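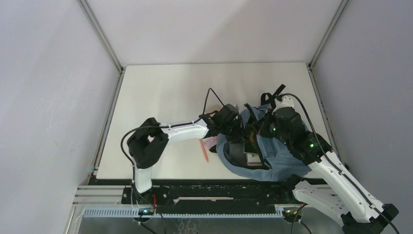 Notes on the Bag Packing Project, Spring Term

I have supervised the senior project group at Bostari for long enough to have developed firm habits about how the year should be reported. The department receives its own document, with a budget and a schedule. This blog has generally been the place for what does not fit in that document, and several former students have written to ask what the current group was doing with the two-arm bench. The following is my own account and should not be read as a statement from the school.

The group this year had six members. Their assigned problem was the packing of a school backpack by two robot arms under human control, with a view to training a policy on the recorded demonstrations. The problem was proposed by Oranuch Sombatkul in the first project meeting, in a single sentence, and was very nearly rejected. My own objection was that a bag has no shape of its own. The earlier groups had worked with blocks, cups and trays, all of which remain where they are put. Ms. Sombatkul replied that this was her reason for proposing it. The group voted, and I was on the losing side.

The bench

Readers who knew the bench under its previous arrangement will find it changed. The arms now travel sideways along the front of the table on a toothed rack, where formerly they were bolted in place. The rack was the work of Wichai Panyasiri and Ward Cuypers, who gave most of the fall term to it. I had approved a simpler plan with fixed mounts at a wider spacing. They argued that a fixed mount would require the operator to bring the bag to the arms, and that a person who packs a bag moves along it. They were right on the second point, and I am still considering the first.

The change was not free of cost. Mr. Panyasiri kept a log of every fault in the carriage drive, and it makes for instructive reading. Much of it concerns the cables. When an arm is fixed, its cables can be tied down once and forgotten. When the arm travels, every cable must have enough slack for the full length of the rack and no more than that, as any surplus will find its way under a gripper. The group tied, cut, and retied for several weeks. The loops that now stand up over the wrists were arrived at by trial, and I have asked that they not be tidied for the sake of appearance before the open evening.

The control software is called Ello. The name has been passed down through so many groups that its origin is lost, and I have heard three explanations, none of them convincing. Mounir Badawi rewrote the portion that pairs the operator's hand controllers with the arms. The former version assumed that each arm stayed on its own side. With the carriages in motion this assumption led to a collision in the first week, with no damage beyond a scraped housing and a very quiet room. Mr. Badawi's version keeps a reserved distance between the wrists and slows both arms as they approach it. Operators complained at first that the arms felt heavy in the middle of the table. They have since become accustomed to it, or have stopped mentioning it to me.

The task

The task was written down in its final form only after a good deal of discussion. The bag begins on the table with the main compartment unzipped. A set of ordinary school items lies near it. The operator is to hold the opening with one gripper, place the items inside with the other, and leave the bag in a condition such that it could be closed. Closing the zipper was in the original draft. It was removed at midyear on the recommendation of Gunvor Aasen, whose memorandum on the subject ran to several pages and was, in my view, the best piece of writing the group produced.

Ms. Aasen's argument deserves a summary. She observed that an operator who knows that the zipper must be closed will pack differently from one who does not. The first operator will avoid tall items near the opening, will press the contents down, and will spend a large share of each recording on the last few inches of the zipper track. The recordings would therefore be mostly about zippers. She proposed that the packing be learned first and that the zipper be treated as a separate task in a later year, with its own set of recordings. The group accepted this. I expect that next year's group will curse her name, and I have told her so.

The choice of bag was also debated. Mr. Cuypers brought in a stiff bag with a flat base, which stood up unaided and was a pleasure to pack. It was used for the early practice recordings. The difficulty was that almost any placement succeeded, so that careless recordings and careful ones were hard to tell apart. The blue bag is softer. It folds over when it is not held, and the arm that holds it must keep adjusting as the contents are added. Practice times rose sharply when it was introduced. So did the quality of the discussion afterward, as the operators now had something to disagree about.

Two schools of thought emerged on the matter of the holding arm. Ms. Sombatkul takes hold of the near edge of the opening and pulls toward herself, so that the far side is tensioned by the weight of the bag. Mr. Badawi prefers to place the gripper just inside the opening and push outward. Her method is faster. His loses its grip less often, there being no grip to lose. After some weeks of argument it was agreed that both would be recorded and labeled by method, and I have found the labels more useful than I expected. A student who reviews a recording with the label in view tends to see what the operator was attempting, and judges the result more fairly.

The recordings

The target set in the fall was 2,000 accepted demonstrations. I will state plainly that it was not reached. By June the group had recorded 1,373, and of these 563 were set aside after review. The review rules were strict and were written by the students. A recording was set aside if an item was dropped outside the bag, if the holding arm lost the opening more than once, if the operator paused long enough to think, or if a person's hand entered the workspace.

The third of these rules caused some resentment. Operators do pause to think, and the better ones do so more than the rest. The rule was retained after Mr. Panyasiri showed the group the result of training on a small set that included the pauses. The arms moved to the bag, stopped over it, and remained there. He let the demonstration run for the length of his presentation without comment. I have seldom seen a room persuaded so efficiently.

I have been asked by a colleague whether the target was unreasonable. I believe that it was set by multiplication and that no allowance was made for examinations, for the flu, or for the two weeks in which the Ruron controllers were away for repair. The next group will be asked to set its target after the first month of recording. It is a small change in procedure, and I regret that I did not make it earlier.

The results, such as they are

The trained policy can place a single flat item in the open bag with fair reliability when the bag lies as it usually lay in the recordings. With a pen or a similarly slender item it is much less certain. It will often take hold correctly and then release too early, so that the item comes to rest on the edge of the fabric. The students have a theory about this, relating to how the gripper closes on thin objects, and they disagree about whether the fault is in the hardware or in the recordings. The question will go into the report as an open one. I have discouraged the group from settling it by vote.

The holding arm is the more interesting half. In a number of trials it shifted its hold when the fabric sagged, without the packing arm having moved. Ms. Aasen is cautious about this and has pointed out that the operators did the same thing, so that it may amount to no more than good imitation. I consider good imitation a respectable result for a senior project -- it was, after all, what they were asked to produce.

Certain practical matters

For the benefit of anyone who intends to use the bench over the summer, the following should be noted. The carriages must be brought to the center of the rack before the power is turned off. The bag is to be stored with the bench and must not be washed, a request from the group that I pass along as I received it. Items borrowed for the packing set should be returned to their owners, and I am told that one of the books belongs to the library at Phuthong House and is overdue. The log is to be continued in the same notebook, in ink, and entries are to be made on days when nothing has gone wrong as well.

The open evening will take place in the usual room, beginning at 6 p.m. Visitors will be invited to try the hand controllers in short turns, with a student beside them. Mr. Cuypers has asked that visitors with long sleeves roll them up, after an incident at last year's event in which a cuff was caught on the controller stand and an arm was sent to the end of its reach. Parking is behind the gymnasium.

The written report should be finished before the end of the month. Requests for a copy may be sent to me directly, and I will forward them to Ms. Sombatkul, who is editing the final draft and has asked not to receive any further comments from me until it is complete.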